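Omilside Robotics Club forum > Build help > Sorting task, two arms

kostus_dan
Our cell as of this afternoon, three baskets along the back and small parts on the tiles.
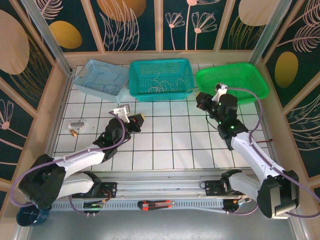

Both arms, baskets at the back, club room, June

We have 1064 recorded runs and kept 844. The left arm picks fine. The right arm is slow when it goes to the green basket. Any ideas before the demo?

pridwood7
Cable. The purple one on the right goes over the link and down into the basket area. I'd shorten the loop and clip it.

Dewanti Tambunan
Don't shorten it. We did that on the Dvorak build and the wrist connector pulled out at full reach. Move the basket 2 tiles toward the middle first and run it again.

pridwood7
Moving the basket means the old runs don't match anymore. That's a lot to throw out for a cable.

zginting
You don't throw them out. Record 20 new ones with the basket moved and mix them in. Also, there's a utility knife on the front rail. Put it in the drawer before anyone powers up.

kostus_dan
Knife is put away. Zulkifli, 20 new ones on top of the 844, or a separate set?

zginting
On top. Label them so you can pull them later.

pridwood7
Still think it's the cable – but try the basket first, it's quicker.

kostus_dan
OK, basket first. Will post times tomorrow.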